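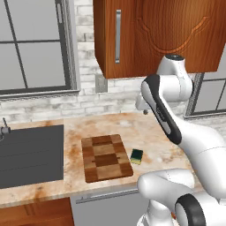

Testa notebook, September, started 09:40
Sim kitchen, sponge task. Ulises on the scene files, me on the policy side.

Picking up from the list Hertta left. The question is still whether randomising the wrist pose at reset buys us anything over randomising the object pose alone. Two training sets, same number of demonstrations, same network, same seed list. Set A moves the sponge only. Set B moves the sponge and starts the arm from a perturbed joint configuration.

Evaluation is 17 rollouts per checkpoint in the counter layout, fixed starts, no retries. A rollout counts as a grasp if the sponge clears the marble and stays clear until the hold timer ends. Contact with the wall cabinet is logged separately and does not end the rollout.

Results, last checkpoint of each run:
Set A: 7 grasps out of 17
Set B: 9 grasps out of 17

Not much of a gap. I would not put it in the report on this many rollouts. The failures are more useful than the totals. Set A mostly fails early: the hand comes down beside the sponge, closes on nothing, and the policy carries on as if it were holding something. Set B gets the fingers either side more often and then loses the sponge on the lift.

Cabinet contact: 2 rollouts in A, none in B. The elbow-up solution puts the upper joint very close to the bottom edge of the wall cabinet, and the planner used for the demonstrations has almost no margin there. Ulises thinks the cabinet collision mesh is a plain box and ignores the moulding on the door. To check. It shouldn't matter for contacts on the underside, but it would for anything reaching up to the handle.

14:15
Went back over the grasps from set B.

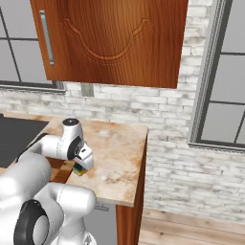 The sponge is modelled as one rigid body with two materials for looks, so there is no squash when the fingers close. Friction is doing all the work. Raised the finger pad friction one step and re-ran three of the lost lifts: two held, one slipped in the same way as before. Put the value back afterwards. If we change it, it has to change for both sets and the evaluation gets redone from scratch.

Also found that the Ornport exporter writes the gripper width one step late relative to the joint positions. Both sets have the same offset so the comparison stands, but the close command is being learnt against the wrong observation. Could explain part of the empty closes in A.

To do
- fix the offset in the exporter, re-export A and B (me)
- look at cabinet collision mesh (Ulises)
- ask Hertta if the hold timer can be made longer
- retrain both, new seeds, more rollouts
- leave friction alone until the above is done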